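Butcher block table going dull and a little sticky, refinish or just oil it?
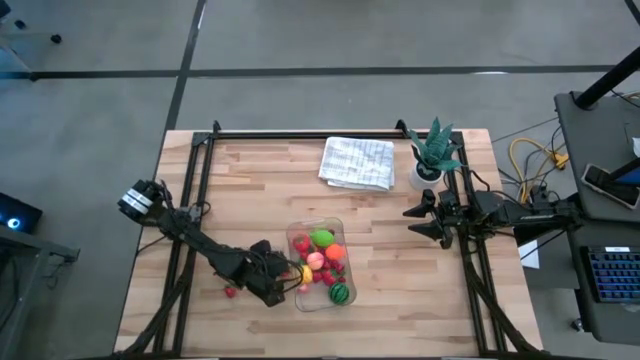
The table in question, with the tan and pink strips.

Posted in Siteo Home Help > Furniture and Wood Care

Hello everyone, I have been reading this board for a good long while and have finally worked myself up to posting, so please forgive me if it goes on a bit. I have a butcher-block style table that I bought secondhand when I moved into the Halliday Street place, and I love it more than is probably reasonable for a piece of furniture. It's a light wood, with all those strips running from cream to tan to a sort of pinkish brown, and I'm told the pinkish ones might be a different species or might just be the way the tree grew. If anybody knows, I'd be happy to hear it, though that isn't my main worry.

My main worry is the finish. The previous owner couldn't tell me what was on it. She thought "some kind of oil, maybe a varnish." For the first year I did nothing but wipe it down with dish soap and a cloth. Then in September I got ambitious and rubbed in a good deal of mineral oil from the drugstore, and I mean a good deal, I used up the whole bottle. It looked wonderful for a day or two and then went sort of tacky, and it has been a little tacky ever since. Paper sticks to it if you leave it overnight. Dust sticks to it too. When the light comes in low I can see patches where it looks shiny and patches where it looks like bare wood, and the bare ones feel rough, like very fine sandpaper.

My brother-in-law says to sand the whole thing back and start over. My neighbor says never sand a table like this because the top layer might be thin, and then you go through it and you've ruined it. I don't do any cutting directly on it, but we do put food on it, and the grandchildren put absolutely everything on it, so I'd like something that is safe around food once it has dried. I don't own a power sander but I could rent one from Brolalex, they wanted 25 dollars for the day plus a deposit.

So, do I sand, or do I just clean it and oil it again with something better? And if I do have to sand, is it the kind of thing a patient person with no experience can manage? Thank you all so much in advance.

mapleleaf_gran
Member, 3 posts

birchandbrush

Welcome to the board, and what a nice table to be fretting over! I've redone a fair number of these, my own and other people's, and I think you can put the sander out of your mind for now. Let me go through it slowly, as I would have liked somebody to do for me when I started.

First thing is to find out what's on there. Pick a spot somewhere out of the way, on the underside of the lip if it was finished there too, or in a corner you don't look at much. Put a few drops of water on one of your shiny patches and a few drops on one of your rough patches, and leave them ten minutes. If the water sits up in beads on the shiny part and soaks in and darkens the rough part, then you have an old varnish or polyurethane that has worn through in places. If it soaks in everywhere, even slowly, you most likely have an oil finish and nothing else.

I would put money on the first one from what you've told us. Mineral oil never really dries. On bare wood it sinks in and you'd hardly know, but on top of varnish it has nowhere to go, so it sits there and collects dust and paper and crumbs. That would be your tackiness. I did this very thing to my mother's sideboard years ago and was so ashamed I put a tablecloth on it for most of a winter.

To get the oil off, use mineral spirits on a clean white rag, with the windows open and gloves on. Work a small area at a time and keep turning the rag to a clean side. You'll be surprised by the color that comes up. Please lay the rags out flat outdoors to dry afterward and don't leave them bunched up in a bin. Plain mineral oil isn't the risky kind, but you don't know what else has been put on that table over the years, and certain drying oils can heat up in a wad of cloth and catch fire. Let the table sit a full day, then go over it with warm water and a tiny bit of dish soap, wring the cloth out hard, and dry it right away with a towel.

Now have another look. If it isn't sticky anymore and the shiny parts are mostly sound, you could stop there and live with it for a while. I would! If the bare patches bother you, though, the trouble is that you can't really oil over patchy varnish and have it come out even, so at that point you are looking at taking the varnish off. For that I'd use one of the gentler gel strippers and a plastic scraper before I went near a sander. Follow whatever the can says about rinsing. After that a light hand sanding with 150 grit and then 220, always along the strips and never across them, is well within the reach of a patient person.

For the new finish, pick one whose label says it's suitable for food surfaces once it has cured, and give it all the time the label asks for. Thin coats. Put it on, wait fifteen minutes or so, wipe off every bit that hasn't soaked in, and then wipe again when you think you're done. Too much oil left on top is behind nearly every sticky table I've met.

As for the pink strips, I couldn't tell you the species. Color changes that much within one tree for plenty of woods, so I wouldn't read a lot into it.

ToolshedTerry

sand it. 80 grit then 120 then 220, takes an afternoon. The 25 dollars is a fair price. check the edge first, if the strips go all the way down through the side it's solid and you can sand it ten times over. If you see a thin layer on top of something else then it's veneer and your neighbor is right

quiltsandcasseroles

I can't add much to birchandbrush's lovely long answer, but I did want to say something about the everyday part, as I have a table much like yours and a houseful of people who treat it like a workbench.

I used to use a wax called Zakard that a lady at the farmers market recommended to me, and it was pleasant stuff and smelled of oranges, but it did leave white rings under hot cups. We've used felt pads under everything that lives on the table ever since (lamps, the fruit bowl, my sewing machine) and trivets for anything off the stove. Plastic things especially, I try to lift and move every few days. I once left a plastic mat in one place from spring to fall and when I picked it up there was a pale rectangle under it that took almost 50 weeks to blend back in. The light had darkened all the wood around it, you see.

Keep it away from the heating vent if you can, too. Mine opened up a hairline crack between two of the strips the first winter, and it closed again by itself when the weather got damp. I'd have been filling it with glue if my sister hadn't stopped me.

Do come back and tell us how the water drops turned out, I'm quite curious now.

mapleleaf_gran

Oh, thank you, all three of you! I did the water drops this morning while the coffee was going. They beaded right up on the shiny patches and went straight into the rough ones, so it's old varnish, just as birchandbrush thought. I also got down on the floor with a flashlight, and the strips do run all the way through the edge, so Terry, I believe it's solid. I'm going to start with the mineral spirits once the weather is warm enough to have the windows open, and I'll leave the sander at the store for now.

Last updated 18 February 2026
Contact Siteo Home Help | Copyright Siteo, all posts belong to their authors | Back to top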